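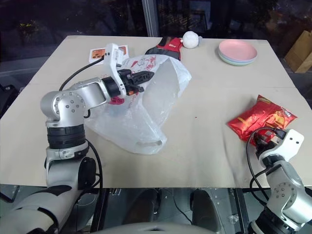 他说,这台琴再调也就撑到明年春天,弦轴板已经松了,钱花在这上面不值,不如趁早处理掉,有人来拉走就算好的。说完又按了一遍中间那个八度,停了一会儿,补了一句,音色倒是还行。

这是上午的事。我给他倒了茶,他没喝几口就走了,下一家在河对面,约的十一点。上门费照收,没有调的部分没收钱。我把他送到楼下,回来以后在琴凳上坐了很久,没弹。

琴是Sýkora的立式琴,搬来Skellville的第二年买的二手,2,000块,连琴凳。当时卖家说是家里孩子不学了,琴盖里面还贴着一张褪色的练习表,写的是音阶和哈农。那张表我一直没撕。买的时候我完全不懂,只按了几个键,都响,就定了。后来才知道应该先看弦轴,看音板有没有裂,看弦锤磨得多深。搬上楼那天下小雨,搬运的两个人在二楼拐角卡了半天,墙上蹭掉一块漆,现在还在。

弦轴松这件事,去年冬天就有征兆。暖气一开,低音区先跑,然后是中间偏上的那几个音。当时调过一次,调完好了一个月,又散了。我以为是屋里太干,买了加湿器放在琴旁边,每天早上加水。湿度计挂在琴的侧面,冬天最低的时候看着都心慌。夏天又反过来,潮得键盘发涩,有几个键按下去慢慢才弹起来。一年里面真正好用的日子大概就是春末和现在,九月。

今天他把下面的门板卸下来给我看了。里面灰很厚,踏板的连杆旁边有一支铅笔,一枚硬币,还有一个发卡,都不是我的。灰我拿吸尘器吸了,他教我用刷子先把灰往外带,吸嘴不要碰到弦。铅笔很短,削得很尖,我放在笔筒里了。硬币放在门口的小碟子里。发卡生锈了,扔掉了。

他检查的时候是一根一根试的,用扳手轻轻带一下,看弦轴吃不吃力。听得出来哪些是松的,松的那些几乎没有声音,紧的会有一点点咯噔的感觉。试完他说有13根是明显不行的,集中在中音区靠右,其余的还凑合,但是板子既然老化了,就不会只停在这几根上。我问能不能只换这些,换粗一号的弦轴。他说能换,有人这么干,但他不建议,换完可能好两年,也可能好两个月,他没办法给我保证。我说那总有个大概吧,他摇头。

我喜欢他不给保证。前几年来过的一位,什么都说没问题,调完走了,第二个星期又跑音,打电话去,说是我弹得太重。

下午去了Aker。本来只是想看看弦轴的价钱,顺便问问有没有合适的尺寸。Aker在老车站后面那条街,门面很窄,进去以后一直往里走才是放零件的地方。墙上挂着各种粗细的弦,一卷一卷的,还有旧的弦锤、羊毛毡、皮子。柜台上的猫今天不在。我报了型号,店里翻了一本很旧的册子,翻到Sýkora那一页,上面有几行手写的字,说这个厂的琴早期和后期用的弦轴不一样粗,得先量。让我回去拿卡尺量了再来。我家里没有卡尺,当场买了一把最便宜的。

又买了一小块绿色的毡,垫键盘底下用的。他上午说有几个键陷得比别的深,是底下的圆毡压扁了,被虫咬过的也有。这个自己可以换,不难,就是琐碎,键要一个一个拿下来,拿下来要按顺序放好,键上面都有编号,写在木头上,铅笔写的,不容易掉。他叮嘱我不要在饭桌上放,吃饭时一急就乱了。

从Aker出来的时候太阳还很高,我没坐车,沿着Kisia走回来的。河水比上个月低了不少,桥墩下面露出一圈深色的印子。有人在钓鱼,桶是空的。走到第二座桥的时候听见有人家里在练琴,是一首练习曲,弹到第三行总是停下来,退回去,再弹,还是停在那里。我站着听了一会儿。那台琴的音很准,大概是刚调过,高音区很亮,听着有点硬。我的那台从来没有这么亮过。也许新琴都这样。

走路的时候一直在算账。换全部弦轴板是不可能的,那个价钱可以买两台我这样的琴了。换那几根弦轴,加上人工,再加上换完以后要反复调几次,钱也不算少,但是能承受。什么都不做,就这么弹,等它自己坏下去,一分钱不花。或者换一台电的,音永远是准的,晚上还可以戴耳机,楼上楼下都清静。这几条我来来回回想了一路,到家也没有想出结果。

其实电的我试过。去年在商场里试了一台,店员把音量开得很大,周围都是人,我弹了半首就不弹了。手感做得很像,按到底的那一下也像。但是踩下踏板以后,没有别的弦跟着响的那种嗡嗡声,或者说有,是喇叭里放出来的,在前面,不在琴里面。这个说出来别人可能觉得矫情。我弹得也不好,没有资格挑这个。

晚饭吃的面,放了昨天剩的白菜和半个西红柿。吃完把桌子收干净,买菜的塑料袋叠好塞进抽屉,然后去拆键。

拆的过程记一下,以后可能还要用。

先把上门板打开,两边各有一个木头的旋钮,拧开往外提。键盘盖是用两颗螺丝固定在后面的,左边那颗很紧,滴了一滴油等了一会儿才拧动。键盘盖拿下来很沉,要两只手,我靠在沙发上,垫了一条毯子。压键的那根木条有几个螺母,拧下来放在茶杯里。然后键就可以一个一个往上提了,要垂直着提,歪了会把前面的销子带弯。

我没有全拆,只拆了中间这一段。拆下来的键放在地上铺的床单上,按编号从左到右排。键的木头部分比想象中长,平时看到的白色那一截只是前面一小段,后面一大截都藏在里面。木头的颜色很浅,有几根的侧面有铅笔写的字,除了编号还有别的,看不懂,像是字母缩写,也许是当年装琴的人写的。第27号键的侧面有一道很深的裂,没有裂透,用胶粘过,胶已经变成黄褐色了。弹了这么多年一点也没感觉出来。

键底下的灰比下面门板里的还多,灰里有一些很细的毡毛,还有虫壳。圆毡有的还是好的,有的只剩一圈边。有几个干脆没有了,底下垫着一小片报纸,叠了几层。报纸上的字我认了一会儿,是天气预报,多云,别的看不清。不知道是谁垫的,垫得很整齐,剪成圆的,中间打了孔套在销子上。我把报纸留下来了,夹在本子里。

剪毡比想的难。剪刀不够快,剪出来的边是毛的,孔也打不正。试了几次之后换成先打孔再剪外圈,稍微好一点。剪到后面手指头疼。中间停下来喝了一次水,看时间已经九点半了,楼上开始拖椅子。

换完装回去几个试了试,高度比旁边没换的高出一点点。这才想起来,新的毡没有压过,弹一阵子会下去一些,所以一开始应该高一点才对。但是高多少才算对,不知道。明天打电话问一下他。也可能不问了,问多了不好意思。先放着,弹几天看看。

弦轴也量了。卡尺读数我看了三遍,三遍都差一点点,不是卡尺的问题,是我手抖,弦轴露在外面的那一截又绕着弦,不好夹。最后拿手电筒照着,取了中间那个数,写在纸上,压在谱架下面。下次去Aker带上。

十点过后不能弹了,只轻轻按了几下。旧毡换掉以后,键按到底的那一下声音变了,以前是闷的,有时候能听到木头碰木头,现在软了一些。音还是不准。中音区那几个音拖着一条尾巴,听得出来两根弦在打架,一高一低。以前听到这种声音会烦,今天听着还好,可能是因为知道了是哪几根。

又想了一下他上午说的处理掉。我问过他,像这样的琴处理掉是怎么处理,他说多半是拆了,铁板卖废铁,木头烧掉,键有时候会有人要。我当时没说什么。这个厂好像早就没有了,网上能找到的东西很少,有一个论坛里有人贴过一台同样的,琴腿不一样,也是问值不值得修,下面回了几条,有的说值,有的说不值,后来那个人再也没有出现过。我翻到最后一页也没看到他修了没有。

我小时候没有学过琴,是工作以后才开始的,到现在能完整弹下来的曲子不多,有的还只会前半首。给别人弹过一次,错了很多。大部分时候就是下班回来弹一会儿,弹的都是那几首。要说水平,真不值得为它花钱修琴。不过修不修好像也不用拿水平来算。加湿器一年的电费、水费、滤芯,当初也没有算过。

决定先换那几根。下个月发了钱再去约他,到时候暖气还没开,趁湿度稳定的时候换比较好,换完隔一两周再调第二遍,他说至少要调三遍才能稳住。如果两个月就坏,那也就坏了。他不建议,但是他没有说不做,只说让我自己想好,别到时候怪他。我不会怪他。

剩下的事情:剩余的键还没有拆,圆毡大概不够,再去Aker的时候多买一块。销子有几根发黑,要擦,用什么擦得问。左边那颗紧的螺丝滑丝了一点,最好换新的。27号键的裂先不动,下次拿给他看看。谱架的合页松,这个自己拧一下就好,一直忘。加湿器去年的滤芯发黄,今年开暖气之前要换。湿度计的电池也快没电了,显示的数字很淡。

床单铺在地上,键还有一排没装回去,今晚就这样放着,走路绕一下。窗户关了,怕夜里起风有潮气进来。

手上有股毛毡的味道,洗了两遍还有。先睡了。

九月 夜里十一点四十
记于Skellville
文/二手琴主人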